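The Voyle Papers

Daithí Gilmartin had been married for 31 years when the envelope came from the solicitors in Tonthorpe, and he put it behind the bread bin, where he put everything he meant to deal with after tea.

It stayed there until August. He knew well enough what it said, for Grulel had told him herself, kindly, over the washing-up, that she was going to live at her sister's in Voyle and would like things done properly. She had never in her life left a thing half done — she even ironed tea towels — and he supposed a marriage was no different to her.
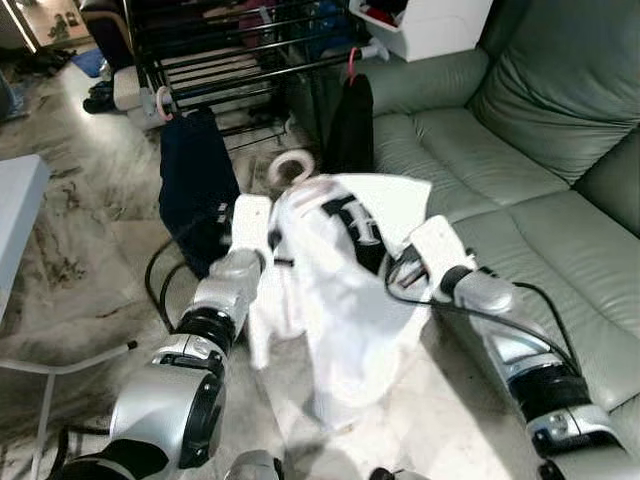 So one warm evening he made a pot of tea, far too big for one, and read all the pages through. They were to split the savings, which came to 2,000 pounds once the roof was paid for, and he was to keep the house. There was a line about the piano, which neither of them could play. It was all very fair, and he sat over it a good long while, wishing it had been a little less fair so that he might have had something to ring her up about.

In the end he rang her anyway, and said he didn't think he ought to have the piano.

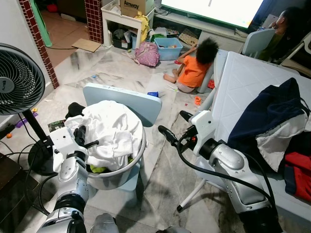
Grulel said that she didn't want it either, that there were 2 flights of stairs at her sister's and no man living would get it up them, and had he signed the thing yet or was it still behind the bread bin?

He said it was on the table. She asked was he eating, and he told her about the soup, and she told him he had always put the salt in too early, and they went on like that until the tea was cold and the street lamps had come on. Then he found a pen, and wrote his name in the 3 places marked with a cross, and went out to catch the last post.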